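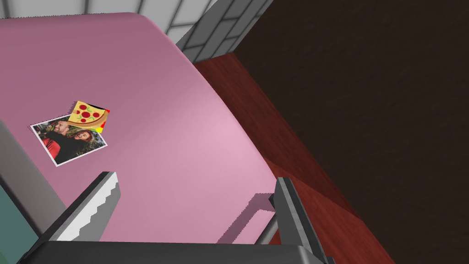

Vular, simulador de manipulación robótica de Saltberg: análisis

23 Sep 2022

Vular es un paquete de escritorio para ensayar tareas de agarre antes de llevarlas a un brazo real. Lo distribuye Saltberg y se vende con licencia anual, por puesto. Lo hemos usado desde julio en un equipo de gama media, con la escena doméstica que viene en el catálogo básico y con varias tareas preparadas por nosotros. La versión probada es la 2.

Instalación y primeros pasos

El instalador descarga el programa y las escenas por separado. Conviene descargar solo las escenas necesarias, pues la biblioteca completa tarda bastante y la mitad no nos ha hecho falta. La activación pide conexión a internet; después se puede trabajar sin red. El manual está traducido al español, aunque los mensajes de error siguen en inglés.

Al abrir una tarea se elige el brazo, la pinza y el punto de vista. Nosotros hemos trabajado casi siempre con la cámara de muñeca, con los dos dedos de la pinza a la vista y los objetos delante. Es la vista más incómoda para orientarse en la habitación, pero también la que más se parece a lo que recibe un sistema de control montado sobre el brazo.

Objetos planos

Las piezas con volumen se agarran sin demasiados problemas en casi cualquier simulador. Nos interesaba más lo que pasa con lo fino: una fotografía con borde blanco y una tarjeta con una porción de pizza dibujada, puestas sobre una superficie rosa y algo solapadas entre sí. Vular trata cada pieza como un cuerpo rígido con su propio rozamiento, ajustable desde el panel lateral. Con el valor de fábrica las tarjetas resbalan demasiado. Hay que subirlo a mano y guardar el perfil, pues el programa lo olvida al cerrar.

Hicimos 200 intentos de separar dos piezas solapadas y levantar una sola. Salieron bien 143. La mayoría de los fallos fueron del mismo tipo: el dedo empujaba las dos a la vez y acababan juntas en otro sitio. El registro de contactos ayuda a ver en qué momento se tocó cada cosa, y se exporta a un archivo de texto que se lee con cualquier herramienta.

Aspecto visual

Los materiales cumplen. La superficie rosa tiene un brillo suave, los azulejos grises del fondo tienen sus juntas marcadas y la pinza proyecta sombra sobre el plano de trabajo — un detalle útil para calcular la distancia cuando se maneja a mano. Las zonas oscuras, en cambio, pierden mucha definición. Se puede añadir una luz, pero cada cambio obliga a recargar la escena.

Rendimiento y soporte

Con una sola cámara el movimiento es fluido. Al activar más de 4 se nota el tirón y la grabación pierde imágenes. El módulo Garkel, que sirve para repetir una tarea cambiando la posición inicial de los objetos, se paga aparte. El soporte de Saltberg contestó a las dos consultas que enviamos; una quedó resuelta y la otra sigue abierta.

Frente a Montoya

Montoya, el otro programa que usamos a diario, arranca antes y consume menos memoria. Sus escenas son más pobres y no deja tocar el rozamiento objeto por objeto. Para piezas grandes seguimos prefiriéndolo. Para papel, tarjetas y similares nos quedamos con Vular.

A favor: rozamiento por objeto, sombras, registro de contactos, trabajo sin conexión.

En contra: perfiles que no se conservan, zonas oscuras poco legibles, Garkel no incluido.

Valoración: recomendable para laboratorios y centros de formación que trabajen con objetos pequeños. Si solo se van a mover cajas, sale caro.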